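Laundry trial on hold after grip fault

The Clarkmont trial has been stopped since February, when the left gripper closed on a sleeve and ignored the release command. Nanetti, who supply the arms, call it a one-off. We have the log, and it shows 2 such events in 1,310 grasps.
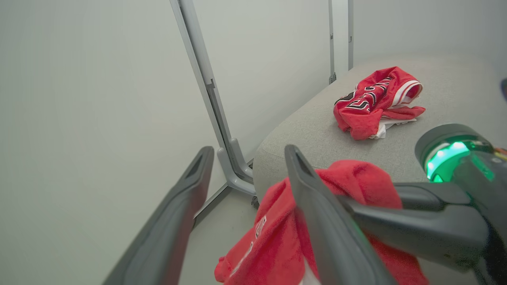

Nanetti's fix is a lower force limit, tested on 100 cotton towels. Towels are easy. A fuzzy garment like the red one between the fingers bunches and folds, and the status ring glows green whether the grip is good or not – so Hạnh Lưu wants a separate warning for a stuck release. 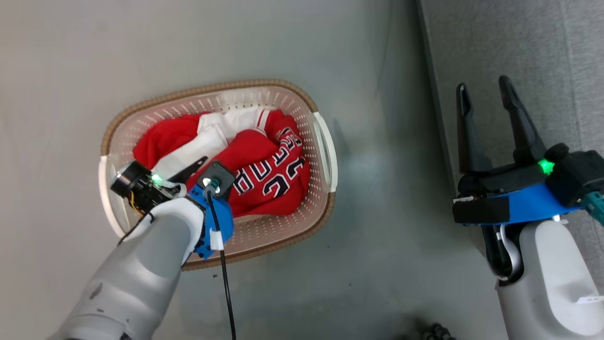
She also wants the stop button moved within reach of whoever stands at the basket. Nanetti has agreed to look into it, which is what they told us last time. Radwa Metwally will not sign off on a restart until she sees 2,000 clean releases on mixed clothing.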